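Ukirside Community Help
Fabrication > Printed parts > Fits and tolerances

Pin holes undersized in printed blocks, but only the vertical ones
Asked by So
Viewed 819 times

I am printing small blocks that each take a steel dowel pin. The pin is 4 mm, checked with a micrometer. In the model the hole is drawn at 4.2 mm, blind, with the axis vertical when the part is on the bed. After printing, the hole will not accept the pin at all. A 3.9 mm drill shank goes in with some drag and a 4.0 mm shank does not.

The same block also has a 4.2 mm cross hole with its axis horizontal. That one is fine from side to side but a little flat at the top. The pin goes in with a push.

What I have already tried:

Calibrated the extruder feed. I asked for 100 mm and measured 99.8 mm, so I left it alone.
Printed a solid 20 mm cube. It measures 20.03 in X and 20.01 in Y.
Reduced the flow to 95 percent. The hole opened up very slightly and the top surface started to show gaps.
Switched from the Katley filament to Pukden. No difference I could measure.

Settings: 0.4 nozzle, 0.2 layers, three perimeters, PLA at 205. Outer walls at 40 mm/s.

If the outside of the part is the right size, why is the inside of a hole wrong by this much? I would prefer to fix this in one place and not redraw every part. I have a folder of these and most of them are somebody else's files.

Edit: the model is exported as STL. I did not change the export settings.

Edit 2: yes, the slicer is set to millimeters.

Answer 1
Geum-ok Hwang
Accepted – 67 votes

There are several separate effects here and they all push the same way. A cube will not show most of them.

1. Faceting. An STL file has no circles. A hole is exported as a polygon whose corners lie on the true circle, so the flat sides fall inside it. The clearance across the flats is D × cos(180/n), where n is the number of sides. For a 4.2 mm hole exported with 16 sides that gives 4.12 mm. With 12 sides it is 4.06 mm. Default export settings are often coarse for small features. Open the STL, zoom in on the hole and look at how many sides it has. If you have the source model, export again with a finer angular tolerance. If you only have the STL, this part of the error has to be compensated elsewhere.

2. Bead geometry on a tight inside curve. The slicer places the center line of the innermost perimeter half a line width outside the hole wall. On a straight wall that is correct. On a small radius the inner side of the bead has less length to cover than the outer side, but the plastic is metered for the center line. The surplus on the inner side goes toward the middle of the hole. The effect grows as the radius gets smaller, so a 20 mm bore may measure correctly on a printer that closes up a 4 mm bore.

3. Drag. The soft bead is pulled toward the chord of the arc as the nozzle moves around it. Speed and cooling both matter. Try the inner perimeter of small holes at 20 mm/s if your slicer has a separate setting for small perimeters.

4. Seam. Each layer starts and stops somewhere on the hole. If the seams are aligned you get a ridge running the full depth, and a pin gauge will stop on the ridge even if the rest of the bore is large enough. Run a fingernail or a scriber down the wall. If you feel one line, that is it. Either move the seam to an outside corner loop by printing order, reduce the excess at the start of the loop, or scrape the ridge off.

5. First layer. If the hole opens on the bed side, squash on the first layer closes it further. Yours is blind, so check which way up you print it. A 0.4 mm chamfer at the mouth removes this and also helps to start the pin.

Leave the flow where it was. Flow is a global setting and you are using it to correct a local error, and the gaps in your top surface are the cost of that.

For a fix in one place, look for a setting called hole horizontal expansion, XY hole compensation or similar. It offsets only the inner contours and leaves outside dimensions alone. Note whether your slicer applies the value per side or to the diameter – they differ, and the tooltip is not always clear. A plain XY compensation setting shifts both inside and outside walls, so your cube would change too.
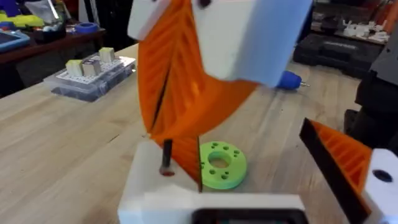
Black pin seated in a recessed hole in a white printed block, with orange ribbed parts next to it.

To find the value, print a test coupon with your own settings. Use a plate 8 mm thick with vertical holes drawn at 4.0, 4.1, 4.2, 4.3, 4.4 and 4.5 mm. Leave at least 5 mm between holes so that each one gets its full set of perimeters. Let it cool on the bed, then try the pin in each hole by hand. Write down the first size that accepts it with the fit you want. The difference between that and the drawn size you would like to use is your correction. Repeat for each material and nozzle. Do not carry a number over from a 4 mm hole to a 10 mm hole without checking.

If the location of the pin matters, print undersized on purpose and ream. For a 4 mm pin I draw 3.8, use four perimeters, and run a 4.0 hand reamer through at low speed. Turn it by hand in PLA. A power drill melts the wall and the chips weld themselves to the bore. Four perimeters are needed so that the reamer does not break through into infill.

For a blind hole, draw it 1 mm deeper than the pin seat and add a small vent if you can. A close-fitting pin traps air and will creep back out before the adhesive sets.

The horizontal hole is a different problem. Its top is a bridge or a steep overhang and it sags. A teardrop profile or a small flat drawn above the true circle deals with it.

Comment by So
The STL had 12 sides on that hole. Exported two of the files again with a finer setting and the 4.0 shank now goes in. Still tight on the pin. Will do the coupon.

Comment by So
Coupon done. The first hole to take the pin was 4.3. Set the hole compensation and all the vertical holes are usable now. There was a seam ridge as well, which I scraped with a knife.

Comment by Geum-ok Hwang
Save it as a profile with the filament name in it. You will want it again when the nozzle is changed.

Answer 2
bench_876
4 votes

I just drill them. Draw it small, drill it out with a 4 mm bit in a pin vise, done. Setting compensation in the slicer is fine until you update it and the profile gets reset.

Answer 3
Posted Jun 25, 2018 by a guest

Had the same thing. In my case the belts were loose and the holes came out as ovals, small in one direction only. Measure the hole in X and in Y before you change anything in software. If they are not the same then it is mechanical and no offset will fix it. Also heating the pin with a soldering iron works but it goes in crooked unless you have some kind of guide.

Comment by Geum-ok Hwang
Agreed on measuring both directions. Calipers read low on small bores because the inside jaws have flats. Use pin gauges or drill shanks, and turn the part between readings.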